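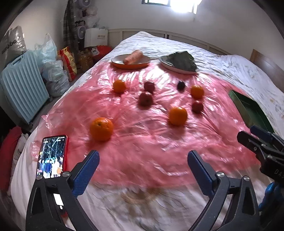

*Oranges, apples and a plum on pink*

# Local radio advert or bus shelter posters for a fruit box launch?

**boxedandbouncy**, 25/03/2023

Hello all! I look after the marketing (and the packing, and the van) for Iltis, a small fruit and veg box scheme in Clirkadville. We've got 92 regular customers and I'd love to have a proper go at an autumn campaign, ready to start in November. It would be my first one ever and I'm ridiculously excited.

I've had two quotes. The local station will do a run of short adverts for £702, including someone to read the script. Drundico, who handle the bus shelters here, want £1261 for posters at nine stops, printing included. I can't afford both. I've already written a jingle that rhymes "pear" with "everywhere", so you can guess which way I'm leaning!

Has anyone tried either for a food business? And how do you tell which customers came from the advert?

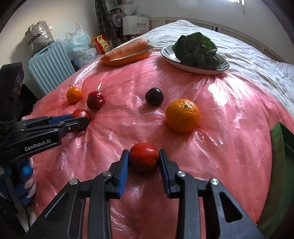 *Red apples, with a carrot on the orange dish*

**marrow_and_sons**

Oh, do the radio! We did it for our farm shop and I still get people singing at me over the potatoes. A few things I'd pass on:

- Say the name of the business at least twice. We said ours once, very quickly, and had callers asking for "the carrot people".
- Give listeners their own code word for money off the first box. That's your tracking sorted, and it costs you very little.
- Ask when the slots are. Ours were cheap and half of them went out after midnight.
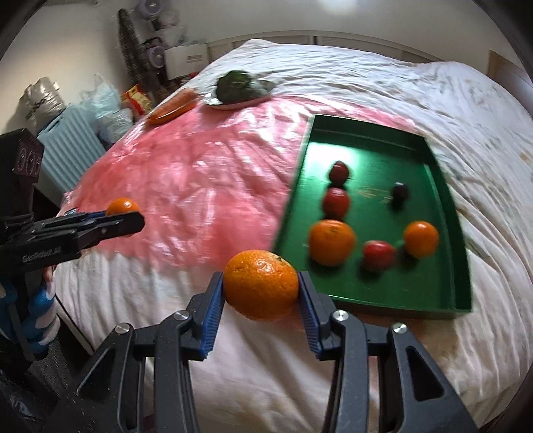
## More replies

**tinyposterfan**

posters. people look at them every day while they wait. radio is gone in a few seconds

**halfpricehalo**

I love both, but I'd look at where your van goes before spending anything. If the nine stops are all on one side of town and you deliver to the other, the posters are no good to you, however lovely they look. Drundico should be able to send you a map. Ask whether you can take fewer stops for longer, too. I did that for a bakery on Chan Street and was really pleased with it.

For the tracking, put a short web address on the poster that you don't use anywhere else,

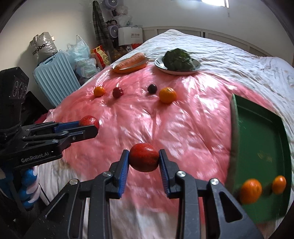
and keep it short enough to remember on the bus. Then add "Where did you hear about us?" to your order form. Plenty of people will leave it blank or tick the wrong thing, so treat it as a rough guide.

Please keep the pear rhyme whichever you choose! You could print it across the top of the poster in huge letters.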